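Magazine > Home and Work > Features

Print this article | E-mail this article

A Place for Every Card

By the Home and Work desk
May 21, 2025

Small cards are difficult things to own. They are too stiff to fold, too light to stay where you put them, and too nice to throw away. I have kept cards since I was a schoolboy in another country, and for most of those years they lived in a biscuit tin. When I wanted one card I had to take out all of them. I think many readers know this tin, or have one like it.

In February I decided to change the system. I had at that time 1120 cards, which I know only because I was obliged to write the number on a form for the house insurance. My first idea was albums with plastic pockets. Albums protect very well, but a closed album on a shelf is not much different from a closed tin. I did not look at my cards more often than before.

The second idea came from a shop called Gwilliam, which sells things for desks and writing tables. They had a slotted organizer made of wood, the kind used in offices for small papers, with shelves one above another and each shelf divided into compartments. A card can stand upright in such a slot and you see its printed side. It takes little room on the table, and you can pull out a card with two fingers and put it back without disturbing the neighbours. 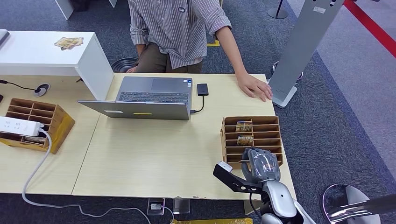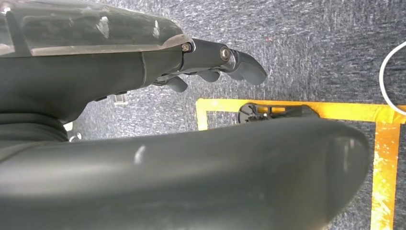 First picture: a tan wooden organizer shares the table with an open laptop.

The question of what to put in it is more difficult than it seems. An organizer with every slot full looks like a shop. My own rule is to leave more places free than I use, and to change the cards when I am tired of them. The rest stay in flat boxes from Cukport, sorted by the year I got them. Other people sort by colour or by maker, and there is nothing wrong with it, but you must choose one way and stay with it. I changed my mind 3 times in the spring and each time I lost a full Sunday.

The list of the collection I keep on my laptop, beside the organizer. I type the name of the card, the year and the box. For this work a plain spreadsheet is enough. I tried also a programme called Prelix, made for collectors, which I found a little heavy for my needs, although the search in it is quick. Whatever you use, make a copy on a second device. I have more than 200 lines that I once had to type again, and I do not wish this for anybody.

Some words about the table. A light wood surface is pleasant for sorting, as dark printed edges are easy to see on it. Put the organizer at one side, so that the middle stays for the computer and your arms. If your table is made of two parts, like mine, push them well together before you begin. A thin card goes into a gap very easily and comes out with a bent corner.

Sunlight is the other enemy. I keep the organizer away from the window, and a card stays outside its box for not longer than 6 weeks. The wood itself asks only for a dry cloth. Sterkine, who make a wax for small furniture, advise to use it on the outer sides and never in the slots, where it can mark the paper.

My biscuit tin is still in the kitchen. There are biscuits in it again.

Print this article | E-mail this article

Contact the magazine | Copyright 2025, all rights reserved | Back to top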